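**Ticket 1745** | Plateforme Korudora, module de téléopération
**Site :** Leckie, cuisine d'essai
**Demandeur :** Raghda Chamoun, exploitation
**Prise en charge :** Alasdair Semple, support de niveau 2
**Priorité :** haute
**Statut :** en attente de validation

### Objet

Décalage temporel entre les vues de poignet et la vue de tête lors de l'enregistrement de démonstrations sur le robot Oro.

### Signalement initial

Mardi, au cours d'une série de démonstrations par commande à distance (tâche : rangement de vaisselle au lave-vaisselle), l'opératrice Flora Morrison a constaté que le retour vidéo des poignets ne suivait plus ses gestes. La fermeture de la main lui parvenait avec retard, alors que la vue de tête restait conforme. Elle a interrompu la série et conservé les enregistrements sans les verser au jeu d'apprentissage.

Le contrôle effectué par le demandeur établit un écart de 262 ms entre les deux flux. La tolérance fixée par la procédure du site est largement dépassée. Les positions articulaires et les commandes envoyées aux doigts sont, quant à elles, correctement horodatées.

### Pièces jointes 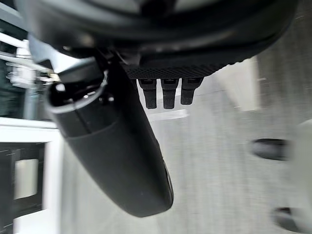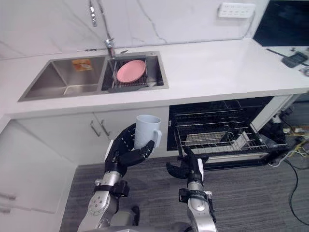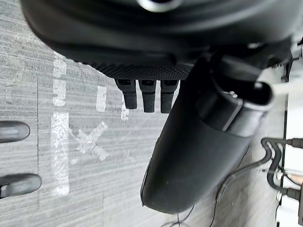
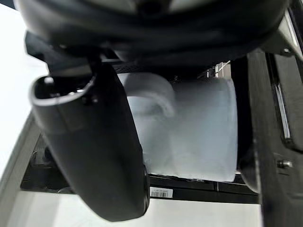 L'horodatage des caméras de poignet est assuré par le boîtier Truvis, celui de la caméra de tête par le calculateur embarqué ; les deux horloges doivent être alignées à l'ouverture de chaque session. Le journal du boîtier indique que cet alignement a échoué sans qu'aucune alerte ne soit transmise au poste de commande. Pour mesurer l'écart indépendamment des horloges, le support propose de retenir un repère fixe au sol : la croix de ruban blanc visible sur la troisième vue convient, sous réserve que le site la refasse, le marquage étant en partie effacé. Le passage du poignet au-dessus de ce repère sera comparé à la position calculée à partir des articulations.

### Suivi

- **09 h 40, A. Semple.** Redémarrage du service de synchronisation. Écart inchangé.
- **10 h 25, A. Semple.** Remplacement du câble réseau entre le boîtier Truvis et le commutateur. Écart inchangé.
- **11 h 10, G. Baird.** Lecture du fichier de configuration : le boîtier interroge une adresse de serveur de temps abandonnée lors de la mise à jour de juillet. Adresse corrigée.
- **14 h 05, F. Morrison.** Six démonstrations de contrôle réalisées. Le retour des poignets est de nouveau jugé exploitable par l'opératrice.

### Incidence sur les données

La série suspendue compte 229 démonstrations. Greer Baird demande qu'aucune ne soit recalée automatiquement avant que la constance du décalage n'ait été vérifiée sur toute la durée des sessions. Si l'écart dérive, les démonstrations concernées devront être reprises.

### Actions restantes

1. Réfection du marquage au sol (site Leckie).
2. Ajout d'un blocage de l'enregistrement en cas d'échec de l'alignement des horloges (Korudora).
3. Décision sur le sort de la série suspendue (Sorcha Tennant, responsable des données).

Le ticket sera clos après accord écrit de Mme Tennant.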